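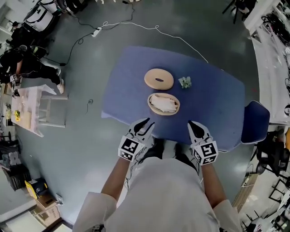 The job listing said "data collection associate," and the pay was good enough that I didn't ask what the data was. On my first morning at Zudik's office in Bidley I was handed two white grippers with black claws and asked to tidy a table. Then I was asked to mess it up and tidy it again. By the end of the week I had put things into bowls, and taken them back out, more often than I had in the rest of my adult life.

Zudik is teaching a machine to do housework. The machine itself lives in another building and I have never met it. What it learns from is us: people in white shirts and black shirts, in a room with a shiny gray floor, picking things up with claws. The claws are the point. A human hand is a show-off, with its thumbs and its fingertips and its gift for catching a falling spoon. The machine has jaws that open and jaws that close, so for the length of a shift that's what we have too.

Each gripper carries a printed square of black and white blocks, like a crossword designed by someone with a grudge. The software reads the squares to work out where the claws are and which way they're tilted. Let your sleeve fall over one and the take is spoiled, though you won't hear about it until the afternoon, when a polite message arrives with the subject line "Cuffs."

A take goes like this. You lay out your objects on the blue cloth. You bring both grippers to the near edge of the table with the jaws open, and you hold still until the tone. You do the task. You go back to the edge and hold still again. Sixty seconds is the ceiling, and my quota is 80 good takes a day, with the stress on "good." The project, called Keturano for reasons that predate everyone in the room, wants 3,550 of them for the tabletop set alone. After that come drawers. People who have done drawers speak of them quietly.

The objects come from a shelf, and whoever stocked it had either a theory or a very strange yard sale nearby. Bowls, cloths, plates, bits of greenery. I've grown fond of the cloths, which never crumple the same way twice and are therefore, I was told, extremely valuable. I had a crumpled napkin in my kitchen that night and looked at it with new respect.

The hardest lesson was slowness. Everybody starts out fast, wanting to impress. But the machine copies what it's shown, and if you show it a flustered person snatching at a bowl, you get a flustered machine. My early takes were sent back with the note "hurried." The next batch came back with "hesitant." I have had relationships with clearer feedback.

Mistakes are another matter. A clean run teaches the system what to do when all goes well, and anyone who has cleared a dinner table knows how often that is. So a share of every week goes to fumbles: you miss the cloth, back off, line up and try again, and the whole sorry business is saved. The trouble is that you can't fake it. A planned fumble looks like bad community theater, and the reviewers at Wasilewska, the outside firm that checks our work, throw it out. They rejected 800 takes in July, and a good number were marked "acting."

There are side effects. My forearms have opinions now. I reach for a coffee cup with my wrist locked and two fingers out, like a lobster at a garden party. Last Sunday I set the table at my sister's house, squared up to the edge of it, and waited for the tone. She asked if I was feeling all right, and then she asked if I could do the dishes.

I did them at training speed. It took most of the evening, and one plate I had to put back and pick up again, as I'd come at it from a bad angle.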